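Do you wash freezer bags and pouches, or is it a waste of time?

Home > Household > Kitchen and Storage
83 replies, showing first page

marl_kitchen
Sunday, October 11, 2020

We go through a lot of plastic bags in this house and I'm trying to cut down. I started washing the zip kind and hanging them over the faucet, and my spouse thinks it costs more in hot water than a new box of bags. Most of what we throw out now is pouches that snacks and refills come in. Who washes, who doesn't, and what do you do with them afterward?
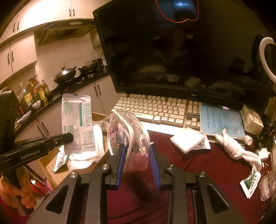

Reply 1
tworivers
I wash anything that held dry food. Bread, crackers, rice, nuts. Turn it inside out, a drop of dish soap, rinse, stand it over a wooden spoon in a jar. Anything that held raw meat goes in the trash, no exceptions.

Reply 2
Denim_Hank
Waste of time. A box of bags is a few dollars and lasts us from January to summer. I'd sooner spend that ten minutes on something else.

Reply 3
tworivers
It isn't ten minutes. I do it in the dishwater that's already in the sink.

Reply 4
Denim_Hank
Fair, but some of us have a dishwasher and no dishwater.

Reply 5
pantry_moth_survivor
Before you reuse pouches for dry goods, check the seal. Press the air out, close it, squeeze. If you hear it leak, don't put flour in it. I lost a whole shelf to moths two years ago and the bag they got into first was one I had reused too many times. The zipper looked fine. Now flour and oats go in glass jars and the old bags are for things like cookie cutters and batteries.

Reply 6
ellbee
Did the switch to silicone bags last year. Bought four of the Kulluvum ones, quart size. They close well and go on the top rack. Complaints: they hold on to onion smell, and the corners never dry unless you prop them open. I still like them better than plastic for soup.

Reply 7
quietcellar
I had the same smell problem. Baking soda and water overnight got most of it out. Leaving them open in the sun did the rest.

Reply 8
marl_kitchen
Thanks everyone. ellbee, is the quart big enough for a family portion of chili? That's mainly what I freeze.

Reply 9
ellbee
Not for a family. Two adults, yes. For four people I use two bags.

Reply 10
Denim_Hank
The package on silicone bags always says something like 3,000 uses. I would like to meet the person who got to 1,000.

Reply 11
ellbee
I'm not going to get there either, but mine have paid for themselves compared to what we were buying.

Reply 12
gray_mitten
Check where you live before you put any of this in the recycling bin. Here in Ornside the curbside program won't take bags, wrap or pouches at all, they jam the sorting line. The grocery store has a bin by the carts for clean, dry bags, but the sign says no pouches with a shiny lining. I put them in the trash. I don't love it.

Reply 13
quietcellar
Same rule here. I used to put the shiny ones in the bin and hope. A neighbor who worked at the sorting plant told me one wrong item can send a whole bale to the landfill, so I quit.

Reply 14
pantry_moth_survivor
I've heard that bale story from a lot of people and I'm not sure it's true everywhere. I do agree about following the sign.

Reply 15
tworivers
For drying, if you have the counter space, get one of those racks with the upright pegs. Mine holds eight bags. Cups go on it too.

Reply 16
Denim_Hank
And now you own a rack.

Reply 17
tworivers
Yes. It was at a yard sale for a dollar and it also dries baby bottles.

Reply 18
gray_mitten
One more vote for buying the bigger package. We get rice and dog treats in the large size and fill jars from it. That cut our pouches more than washing ever did — I wish I'd started there.

Reply 19
marl_kitchen
I'm going to keep washing the dry-food ones, toss the meat ones, and try two silicone bags for the chili. Spouse has agreed to jars if I'm the one who labels them. Does masking tape come off glass after a few months or should I get the chalk kind?

Reply 20
quietcellar
Painter's tape. Masking tape turns to glue.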